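Éloge du torchon plié

Par Ghada Obeidat

Je plie mes torchons. Tous, tout le temps, même celui qui servira dans dix minutes à essuyer une casserole, et j'y prends un plaisir que mon ami Georges Fakhoury juge suspect (il bourre les siens dans un tiroir, en boule, et s'en porte très bien, merci pour lui). Eh bien moi, je défends la chose ! On attrape un coin, on cherche l'autre, on secoue, et le tissu reprend sa forme. 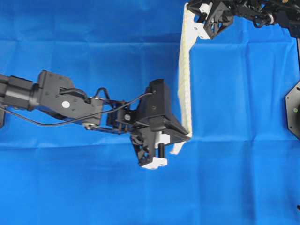 J'aime surtout le blanc, ce blanc un peu bête des serviettes d'hôtel. Un motif à peine visible pour guider la main, il faut se fier aux bords. Pliez-le en trois dans la longueur, puis en deux, et posez-le sur l'étagère, dos vers vous. La mienne est une vieille Skosstead, trop étroite pour le pliage en quatre. J'ai essayé, ça dépasse, ça m'agace.
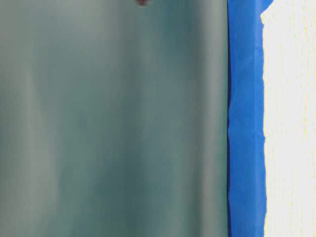
Et puis il y a la question de la surface. On plie mal sur un lit, on plie mal sur ses genoux, et il faut vraiment être pressé pour plier debout devant la machine. Donnez-moi un plan dégagé, une étoffe tendue d'une couleur franche, et je vois tout de suite le bord qui file de travers.

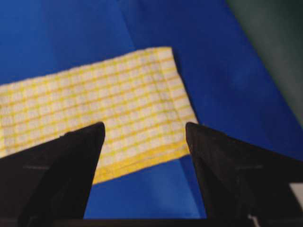 Carreaux jaunes sur fond bleu : la bordure sert de règle.

Les carreaux, parlons-en ! C'est le motif le plus généreux qui soit, avec ses lignes toutes tracées qu'il suffit de faire coïncider. Un bord s'effiloche ? Je le garde quand même, je le rentre à l'intérieur et je continue.
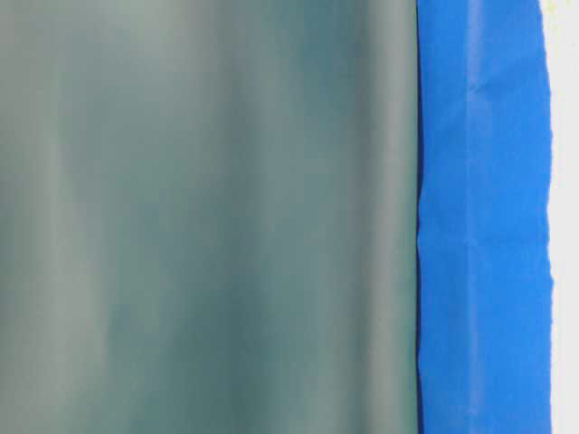 Georges m'objecte le temps perdu. Mais le jeudi soir, la radio allumée, la pile qui monte à côté du thé, je ne vois pas ce que j'aurais de mieux à faire de ce quart d'heure-là. Il m'a d'ailleurs demandé l'autre jour comment je m'y prenais pour les draps-housses, et là, je dois dire que je cherche encore.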